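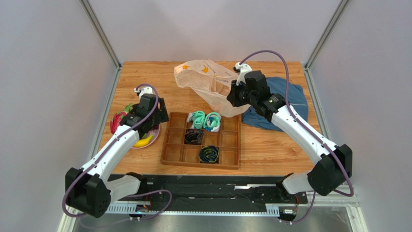 Two rolled bundles of mint-green and white fabric in a divided wooden tray.

Skidex Family Peace Cards: a review
By Banafsheh Ghorbani
June 24, 2021

My sister is getting married in September, and as of last month our parents were not speaking to each other, to her, or to the man she is marrying. So when a friend in Clenstead offered to lend me the Skidex Family Peace Cards, I said yes before she had finished the sentence.

You get 455 cards in a tin. They come in 9 colours, running from pale yellow (Small Talk) to a purple so dark you can hardly read the print (Inheritance). One person draws, everyone answers, and there is a bell you can ring if things get heated. Take the bell out before you start. My father rang it for the whole of my mother's answer to "What do you wish we had asked you?"

The yellow cards are feeble. "Describe a nice lunch" got us as far as the lunch in Stendness where the trouble began, and we had to stop for tea. The green ones are much better, short and a bit nosy, and one of them had my mother laughing about her own wedding, at which her uncle gave a speech that went on until the band went home. I had never heard that story. Neither had my father, who was there but says he was parking the car.

We tried the purple cards once. Matei, the groom, drew "Who in this room has let you down?" and very sensibly said he needed the loo.

The rule book is a pain. It wants a "neutral host" for every game, and in my family that would mean hiring a stranger. My cousin's husband, Deividas Urbonaitė, did it for one evening and has been busy since.

Did it work? My parents are now both coming to the wedding, at separate tables, and have agreed on the seating plan for everyone except themselves. I'd credit the cards with more than 4 of the civil conversations that got us there. The rest was my aunt shouting.

Worth borrowing. If you buy it, start with green, and put the purple ones somewhere high up until after the cake.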